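About Us

Hi, and thanks for stopping by! I started Narnel with 2 folding tables, a borrowed hand truck and a real dislike of messy store coolers. I used to work the counter at a corner market, and a good part of every shift went to reaching into the back of the fridge, up to my shoulder, pulling old cans forward so the new ones could go in behind them. I was cold, I was slow, and I always knocked something over. So when a friend's office asked me to set up a snack corner for them, I already had opinions.

These days we fit out drink shelves, coolers and snack stations for small shops, offices, waiting rooms and a couple of school staff rooms. We plan the layout, bring the trays and dispensers, load everything the first time and then come back to restock if you'd like us to. You can also just buy the trays and do it yourself, plenty of people do, and I'll still pick up the phone when you get stuck.

Our first real customer was the Karabulut grocery, which had one tall cooler by the door and around 1,000 cans a month going through it (more in June, when the whole street seems to want something fizzy). We redid that cooler 3 times before I was happy with it. The owners were very patient with me! The layout we ended up with is still more or less the one I start from when I walk into a new place.

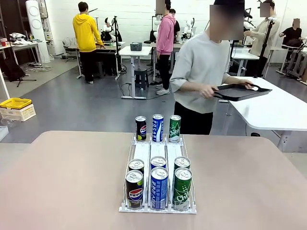
My favorite piece of kit is still the plain lane tray, and I'll talk about it for as long as you let me. You give each drink its own lane, you stand the cans upright one behind the other, and there's a low lip at the front for the first can to rest against. We load a tray up on a tabletop before it goes anywhere near a cooler, say Pepsi on the left, Pocari Sweat down the middle and the green Chilsung Cider on the right, and then I stand back and look at it the way a thirsty person would. Can I tell the drinks apart from the front row? Are the logos facing me? Black, blue and green side by side is about as easy as it gets, and I try to get that kind of contrast in every set I plan. Two reds next to each other and people grab the wrong one all day long.

We have 2 lines of our own now. Stirell is the tray range, for cans and small bottles, and you can line the trays up side by side if your shelf is deep enough (please measure the inside of the cooler, with the door closed, and then measure it again). Fatari is the restocking service, which started as me and a van and is now a proper route that goes out 4 mornings a week.

We don't sell drinks, by the way. People ask! You keep buying from whoever you buy from now, and we make the shelf work for what you've got. If you carry something odd that only comes in tall skinny cans, tell me early, because I'll want a couple of them here to try out before I promise you anything.

New shelf plans are booking now, and the fastest way to get one going is to send me a photo of your cooler exactly as it is today, mess and all, along with the inside width and depth. I'll write back with a rough sketch and a price.

Narnel
Page updated Wed 24 April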